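We finished the second round of retraining on Friday. The question was whether a small set of corrections beats a large set of plain demos. Xinyi Long collected 1,000 demos in March, and I added 59 corrections, each starting where the policy had gone wrong.

The mix did better on bags, which are hard because the plastic changes shape every time it's gripped.

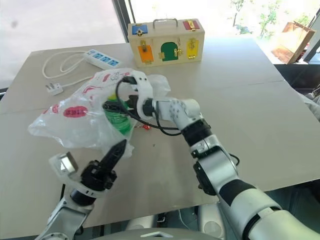
Rokeya Cassim thinks the gain comes from the start states alone. I'm rerunning it with those shuffled.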